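Quem chega à esquadra de Britotmont a meio da manhã encontra quase sempre a mesma mulher atrás do balcão, de óculos puxados para a testa e com uma caneca de chá ao lado do telefone. Foi ela quem nos recebeu, numa manhã de julho em que chovia como se fosse novembro, e quem nos falou durante quase duas horas sobre um assunto que a maioria das pessoas só descobre quando lhe faz falta: o serviço de perdidos e achados. Pediu-nos que não escrevêssemos o nome dela, porque, nas suas palavras, "o balcão é da polícia, eu só lá estou sentada", e nós cumprimos.

É agente há muitos anos, fez patrulha em Evdale, passou pelo trânsito e veio parar a este serviço depois de uma operação ao joelho. Devia ficar sete meses, o tempo da recuperação, e foi ficando. "No princípio custou-me, não vou dizer que não", conta. "Uma pessoa entra na polícia a pensar na rua, e de repente está a preencher fichas de guarda-chuvas. Mas depois vem uma senhora buscar a aliança do marido, que já morreu, e eu nesse dia fui para casa a chorar no autocarro, de contente."

No ano passado entraram ali 2346 objetos, entre carteiras, chaves, telemóveis, óculos e uma quantidade de luvas sem par que ela já desistiu de tentar compreender. Para guardar tudo há uma sala nas traseiras, com estantes até ao teto, e um armário fechado para o que tem valor. Cada coisa leva uma etiqueta com o número, o sítio onde foi encontrada e o dia de entrada, e esse número vai para o registo, que até há pouco tempo era um livro de capa preta e agora é um programa chamado Zikari. Ela ainda tem o livro na gaveta (consulta-o quando o computador embirra, o que acontece mais vezes do que gostaria) e mostra-nos páginas inteiras escritas numa letra miudinha, muito direita.
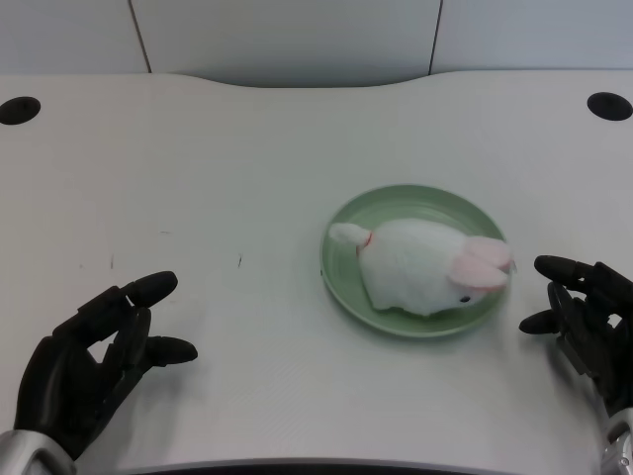
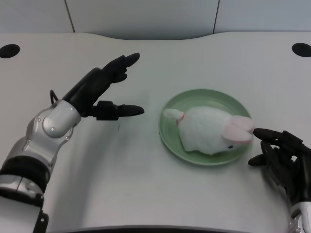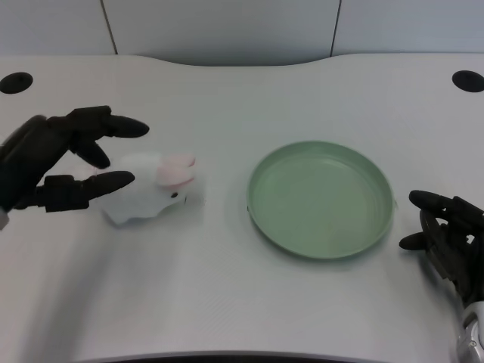 Quanto tempo fica guardado um objeto que ninguém reclama?

"Aqui, 200 dias a contar da entrada no registo", explica a agente. "Depois disso, quem o encontrou pode ficar com ele, se tiver deixado essa vontade escrita na ficha. Se não deixou, vai para o leilão da câmara ou para uma instituição. Os documentos são outra conversa, esses seguem logo para quem os emitiu, e os telemóveis são apagados antes de saírem daqui."

O leilão, aliás, é uma pequena festa em Britotmont. Faz-se no pavilhão da feira e há quem venha de Evdale de propósito por causa das bicicletas. A última edição rendeu 700 euros, que foram direitinhos para os bombeiros, e a agente confessa que licitou um candeeiro e o perdeu para um vizinho, coisa que ainda não lhe perdoou por inteiro.

Perguntámos-lhe se as pessoas são honestas. Ela pousou a caneca e demorou a responder. "São mais do que se pensa. Aparecem carteiras com o dinheiro todo, até às moedas. Também há quem venha aqui jurar que um relógio é seu e não saiba dizer de que cor é a correia, claro que há. Por isso é que eu nunca descrevo o objeto primeiro. A pessoa fala, eu ouço e vou comparando com a ficha."

Foi assim, conta, que se desfez no inverno passado um caso que chegou a ser investigado como furto. Um músico apresentou queixa pelo desaparecimento de um violino no comboio, deu a marca, Shibata, e descreveu um risco junto à queixeira. O instrumento estava na estante dela havia dois dias, entregue por um revisor, mas registado como "mala comprida, preta". Um colega já tinha pedido as imagens da estação. "Abri a mala por descargo de consciência e lá estava o risco. O colega da investigação ficou meio aborrecido comigo, mas pagou-me o café."

Desde então insiste com toda a gente para que as fichas sejam escritas com vagar, e pede o mesmo a quem perde alguma coisa: que venha depressa, que traga uma fatura ou uma fotografia antiga, que diga por onde andou, mesmo que lhe pareça disparate. Telefonar também serve, embora ela prefira ver as pessoas. As chaves são o mais difícil de devolver, diz, porque poucos se lembram de as procurar na polícia e vão logo mudar a fechadura.

O joelho está bom há muito tempo e já lhe propuseram voltar à patrulha. Disse que ia pensar e continua a pensar. Enquanto conversávamos entrou um rapaz encharcado à procura de uma mochila azul, e ela puxou os óculos para o nariz, abriu uma ficha nova e pediu-lhe que começasse pelo princípio.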